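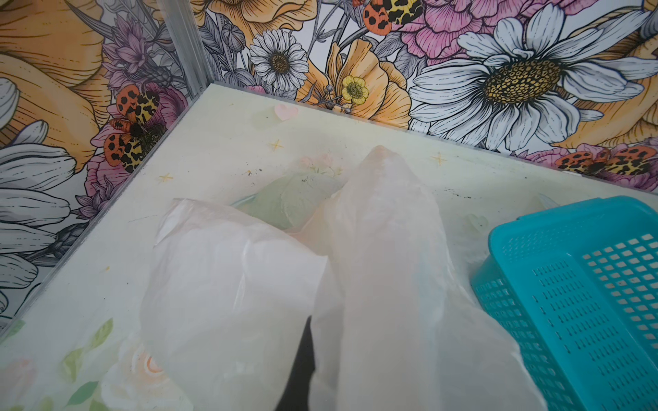

Chair leg covers for a hard floor: felt or rubber?
Forum: Classroom Set-up and Furniture

orathai_i
Good evening to all. I teach a class of eight-year-olds at Stovcombe and in April our old carpet was removed. Now we have a hard vinyl floor, which is easy to clean and I am glad of it, but the noise of the chairs is terrible. Every time the children stand up I must stop speaking and wait.

The school will pay for covers for the chair legs. I must choose between felt pads that you glue under the leg and rubber caps that you push on from below. The legs are round metal tube. I have 100 legs to cover, as the small tables are not included. Which do you use, and do they stay on?

Decha_J
We have the rubber caps, from Redanach, the grey ones. They stay on very well. My opinion is that they are too good at holding the floor. A child pushes the chair back, the chair does not slide, and then the chair tips. We had this two times in the first week. After that the children learned to lift.

halyna.skoryk
I do not agree with the glued felt at all. In my room the pads were lost in one term. The glue becomes soft, the pad moves to the side, and it collects hair and glitter until it looks like a small animal. Please do not spend school money on these.

What I have now is a third kind, a clear sleeve with felt already fixed in the bottom. Sandberg makes them, and other firms also. You measure the tube and buy the size which is a little smaller.

orathai_i
Thank you both. Halyna, do the children pull them off? I have two boys who will certainly try.

halyna.skoryk
They try. In September I found several in a pencil pot. If you put the end in warm water for a moment before you push it on, it goes on more easily and afterwards it is tight. I have not seen one in the pencil pot since then.

jintana_y
I would like to say something in favour of the tennis balls. I know they are ugly. But our secretary's tennis club gives them free, we cut a cross with a knife and it is finished. They are quiet, they slide, and a lost one costs nothing.

Decha_J
Jintana, with respect, no. The felt of old tennis balls drops dust all year, and I have a pupil with asthma. Also some balls are made with latex, so you should ask the parents about allergies first. Our head teacher does not permit them.

jintana_y
This is a fair point about the latex, I had not thought of it. I will ask at my school. About the dust I am not convinced, our room was dusty before.

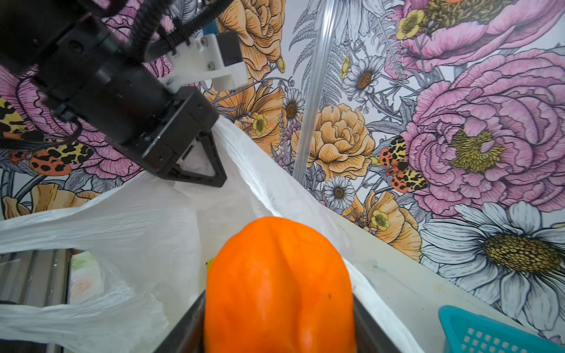
White plastic bag, black gripper

charoen_y
I order for the whole building, so maybe I can help with the money side. Last summer we fitted 1,745 legs with the clear sleeves. It is boring work and your thumbs will hurt. Three things I wish I had known:

Measure the tube with a proper calliper, and measure more than one chair. We had two kinds of chair which look the same and are not the same.

Sweep and mop first. If there is sand on the floor, the felt takes it and then scratches the vinyl. The Fallano sleeves have a felt part that can be changed, but it costs more and in my view it is not needed for light chairs.

Buy spare ones in the same order. The next year the colour was different and one teacher complained to me for a long time.

orathai_i
Very useful, thank you. I measured this afternoon with the calliper of my husband. Most are the same but nine of the legs are thicker. I think these chairs came from the music room.

charoen_y
Then swap the chairs back, if the music teacher agrees. It is cheaper than a second size.

Decha_J
I still prefer rubber for the teacher's chair and for the computer table, where nobody should slide anyway. For the rest I accept that felt is quieter.

halyna.skoryk
On this we can agree, Decha.

orathai_i
I have asked for the clear sleeves with felt, in one size, and I have written to the music teacher. She answered that the chairs were never hers. So now I am looking for a different owner. I will write again when the sleeves are on and the boys have had one week with them.

jintana_y
Please do. And if somebody has a good method to remove old glue from metal legs, I would like to hear it. Vinegar did nothing for me.

Decha_J
A hair dryer and an old plastic ruler. Open the window first.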